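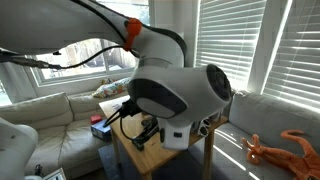

White arm and gripper over the table, cables held at the elbow by an orange clip.

2025-12-31
By Mwajuma Mwakyusa

We bought the Achterberg arm in June, after a long spring of comparing quotes. The other two on the list were a Triline and a refurbished Grikska. I am reviewing it mostly as a purchase, as plenty of people have already covered the specs.

The arm itself came in on quote. The extras did not. Gripper, spare fingers, mounting plate and a longer cable set added around 2,000 dollars, and only the gripper was on the first estimate. Ask for all of it in writing before you sign anything.

Cable clips are sold separately, in packs of 12. Ours is orange plastic and does the job, but the cables still droop between the clip and the base. Budget for two packs and measure the run first – the standard length was too short for us.

Plan the room as well. An arm this size takes up a lot of air above an ordinary wooden table, and the elbow needs more clearance than the gripper does. Kolbrún Þorgeirsson drew up our floor plan and left space for the couches, which I would have moved out. She was right to keep them. We also have daylight from several windows, so put blinds in the budget if you plan to add cameras.

Support has been fine. I opened 13 tickets and the slow ones were all about the Kadance software license, which renews yearly and went up at the first renewal quote.

Four out of five. I would buy the arm again and get the gripper from another supplier.

We use cookies to remember your preferences. Accept all | Manage settings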